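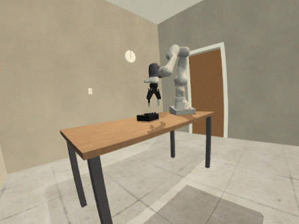
Escucharnos nos escuchan, lo que pasa es que ya no llama nadie, suelta Esperanza Wojcik al teléfono, y si no llaman a las tres de la mañana yo no sé con quién estoy hablando. Se oye una cucharilla. Cuelga, que entra el boletín.

Radio de madrugada, emisoras pequeñas. En Brestley queda una. En Giltitz quedaban dos hasta julio y ahora comparten frecuencia, locutor y deudas. El programa de Wojcik va de una a cinco, cuatro horas en directo, sin guion, con una lista de canciones que nadie ha revisado en mucho tiempo y un teléfono fijo. El fijo importa. Los oyentes viejos se saben el número de memoria y no quieren otro.

Utilizamos cookies propias y de terceros para mejorar su experiencia. Si continúa navegando, entendemos que acepta su uso. Aceptar | Configurar

Los números, rápido. En el mejor mes, 917 llamadas. El mismo mes del año pasado, 216. Mensajes de voz aparte — de esos hay más, pero llegan a las once de la mañana, cuando el insomne ya ha dormido y se arrepiente de la mitad de lo que iba a contar.
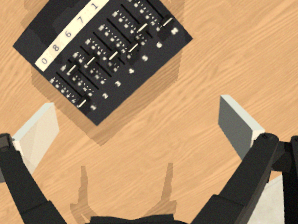 Panel con correderas sobre madera clara. En el rótulo, 08671.

Ignacio Bellamy hizo noches en Salian durante media vida y lo cuenta sin nostalgia, o con poca. Camioneros, panaderas, una señora que leía recetas enteras y se enfadaba si la cortaban. Una vez un hombre llamó para preguntar si estaba nevando en la costa. No nevaba. Llamaron otros catorce para decírselo. Se comió el programa entero y fue, según él, de los buenos.

¿Y ahora? Ahora grabado, casi todo. Voces enlatadas por la tarde que dan las buenas noches a las seis y pico. Sale barato. El oyente lo nota enseguida, sobre todo cuando hay tormenta y el locutor habla de la luna tan bonita que tenemos

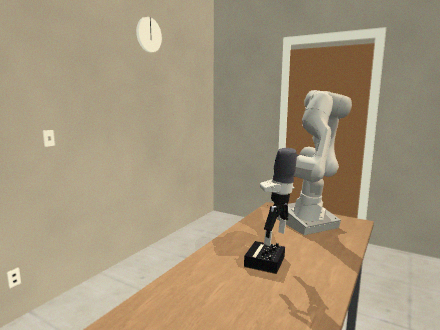 y eso en un pueblo de montaña, con la carretera cortada, no hace ninguna gracia. En Salian pasó en invierno. Al día siguiente hubo quejas en el ayuntamiento, en la farmacia, en todas partes menos en la emisora, que estaba cerrada.

Uzma Ghauri va por otro lado. Su programa, Jumside, tiene 586 suscriptores que pagan una cuota pequeña, y con eso cubre la luz y las licencias de música. El sueldo no. Emite en directo tres noches, el resto descansa. Lee cartas, en papel, le llegan de verdad. Le pregunté si eso se puede copiar en otros sitos y dijo que depende de quién abra el buzón. 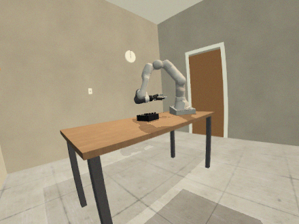
También le han ofrecido pasarse a la mañana. Dijo que no dos veces. La mañana es tráfico, tertulia y prisas, y a ella le gusta dejar silencios largos, de los que hacen que uno mire el aparato por si se ha apagado.

Wojcik devuelve la llamada a las cinco y diez, ya en la calle. Esta noche, tres llamadas. Una equivocada — buscaban un taxi — y la tuvo doce minutos en antena. El señor acabó pidiendo un bolero. Se lo puso.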